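Home | News | Members | Events | Guidance | Contact

This site uses cookies to help us understand how it is used. By carrying on you agree to this. Accept | Settings

Working Practice: shared tables, light loads and who stands where

May | By the Working Practice editor

The group's guidance on shared bench work has been revised and the new text goes to members this month. It covers small arms with two-finger grippers, working at ordinary tables with a person close by. It doesn't cover fenced cells, mobile bases or anything lifting more than 2 kg, all of which stay under the older notes.

Most of the changes came out of comments on the winter draft. Members at Inora and Yoshida asked for plainer wording on where the attendant should be during a run, and several smaller sites wanted something on handling light packaging. Cups, cartons and carriers are now common test items, and the old text had been written with machined parts in mind.

The first change is to the standing position. The draft said "at a safe distance", which readers took to mean anything from arm's length to the far wall. The revised text says that the attendant stands at the side or far edge of the table, in view of the operator, with both hands clear of the tabletop while the arm is moving. Leaning on the edge counts as having a hand on the table. If the attendant needs to reach in, they say so, the operator stops the arm and confirms it aloud, and only then does the hand go in. 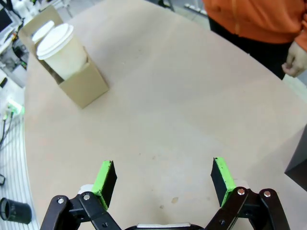
Sites are asked to fix the standing position before the first run of the day and to keep it for the whole session. If it has to move, write down the new one. A strip of floor tape is enough. Truvex have been using a printed floor plan pinned up beside the operator's screen, and a copy of their blank is in the members' area for anyone who wants to adapt it.

The second change deals with speed. For work with a person at the table, the guidance now gives a ceiling of 300 mm per second at the gripper for any movement across open table, dropping to a third of that once the fingers are within a hand's width of the item. A few members thought the upper figure too slow. It has been kept, with a note that a site may set its own higher limit if it has a written assessment and reviews it every 14 days.

Grip force is harder to put a number on. A lidded paper cup will take very little squeezing before the lid lifts, and a carton that feels stiff when empty can fold when it's picked up by one wall. The working advice is as follows:

Start at the lowest force the gripper will hold steadily, and go up in small steps.
Use empty cups until the grip and the path have both been agreed.
No hot drinks at the table at any stage, including the team's own.
Check the finger pads for wear and loose edges at the start of each session.
Take a carton out of use once a corner has split or a wall has gone soft.

The line about hot drinks drew more comment than anything else in the draft. It stays. Where a demonstration really does need liquid, use cold water, put the lid on, and have the attendant step back one full pace.

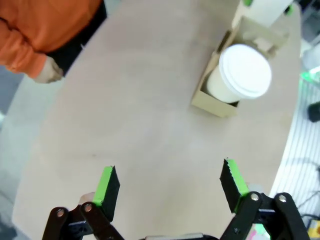
Tipped items get a section of their own for the first time. The old notes told the operator to stop and reset, and left it there. In practice people were reaching in to stand a cup up while the arm was still live, or were carrying on with the run and recording it as normal. Neither is good practice. The new text says that a tipped or tilted item is noted before it is touched. The operator then decides whether the run goes on, and that decision is logged with the reason. If the item is going to be put right by hand, the arm is held first, as above.

Some tests start with an item on its side on purpose. That's fine, provided the starting layout says so. A reader of the log should be able to tell a planned layout from an accident without having to ask.

Gloves also came up. The group has not made them a requirement for light items. Where they are worn they should fit closely at the fingers and wrist, with no loose cuff that could catch between the linkages. Wipe-down after a session is left to each site, but Purex members report that a plain damp cloth followed by a dry one leaves the surface less slippery than spray polish, and we would ask others to avoid polish altogether on tables used for pick-up work.
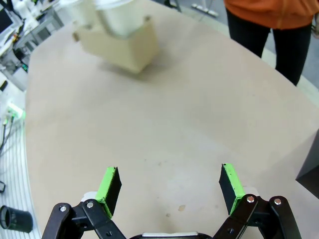

The last section is on lifting and carrying. An item held in the fingers, or a carton with other things in it, must not pass over the attendant's hands or beyond the table edge on their side. Plan the path so that a dropped load lands on the table. Keep the lift low, and keep the wrist level if the carton is open at the top. Anything on the table that isn't part of the test should be moved away, or marked on the layout if it has to stay.

Cables are covered briefly. They should run on the side away from the attendant and be secured where they leave the bench. Power strips on the floor need to be out of the walking route between the attendant's place and the operator's.

Sites have 5 weeks to send in comments. Please quote the paragraph number and suggest wording where you can. The old sheet can be used until the final version is issued, apart from its paragraph on resets, which is withdrawn now.

Previous item | Next item | Back to newsletter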